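Clearing the Table: What Goes Where?

Soneck Kids Explainers

Dinner is over. Everyone is full, and the table is a mess. There are bowls, napkins, wrappers, trays and bits of food all over the place. It can look like one big job, but it is easier if you think of it as several small ones. This page explains how to sort a messy table, and why people do it in a certain order.

Start with the trash

Most of what is left after a meal belongs in one of four groups: trash, food, dishes and things you eat with. Trash is a good group to start with. It is light, it is usually easy to spot, and once it is gone you can see what else is there.

Trash at the table is mostly paper and packaging. Used tissues and napkins are paper. Snack wrappers are often made of thin plastic, sometimes with a shiny layer of metal inside. That layer helps keep out air and light, so the snack stays fresh longer.

If the trash can is far from the table, you can use a bowl or a box as a collecting place. Put all the little pieces in it and then make one trip.

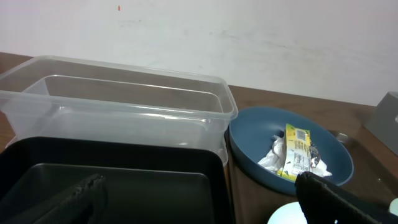 Tissue paper and a yellow snack wrapper gathered in a blue bowl.

A collecting place should have sides. Crumpled tissue weighs almost nothing, and it will slide or blow off a flat plate when you walk. A bowl holds it in. So does a plastic storage container. If you use a clear container, you can look through the side and check for anything that should not be thrown out, like a spoon.

Can you recycle it?

Used tissues usually can't be recycled. The fibers in tissue paper are very short, and recycling makes them shorter still, until they are too weak to hold together as new paper. Food and grease on the paper are a problem too. Many snack wrappers can't be recycled either. The layers are stuck together and are hard to pull apart.

The rules are different from town to town. In Wirnberg, for instance, clean hard plastic goes in one bin and soft wrappers go in another. Ask a grown-up what the rules are where you live.

What about the rice?

Rice is a tricky food to clean up. Each grain is small and can roll or bounce when it is dry. Cooked rice is sticky on the outside. That stickiness comes from starch, which leaks out of the grain as it cooks. When cooked rice sits out, the starch dries and turns hard, almost like glue.

A tray with a raised edge makes the job easier, for most of the grains stay inside it. White rice also shows up well on a dark tray, so you can see the strays. A few grains may still end up on the table.
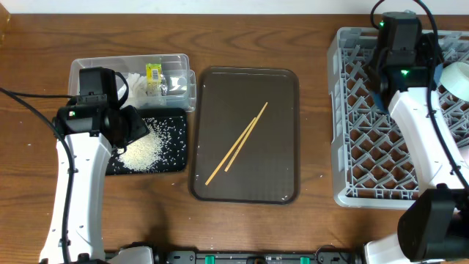
Zoe, a reader, wrote to us that she picks up spilled rice with a damp paper towel: "I press it down and the grains stick to it. If I wipe, they just go on the floor."

Pressing works well on a table. On a tray, you can tip the tray a little and let the loose grains slide into one corner. Then carry it to the trash or the compost bin. Try not to rinse a lot of rice down the sink. Grains can swell with water and help to clog the pipe.

Chopsticks, bowls and trays

Chopsticks come as a set of 2, so keep them together. Laying both on a tray is a simple way to carry them, but hold the tray level or they will roll. Wooden chopsticks can soak up water. Wash them by hand, dry them with a towel, and let them air out before they go in a drawer.

Bowls and trays come next. Put the big flat things on the bottom of the stack and the small things on top. Don't make the stack so high that you can't see over it.

Last of all, wipe the table. Start at the back and pull the crumbs toward you, with your other hand held under the edge to catch them. If the table is wood, use a cloth that is damp but not dripping, and then go over it again with a dry one.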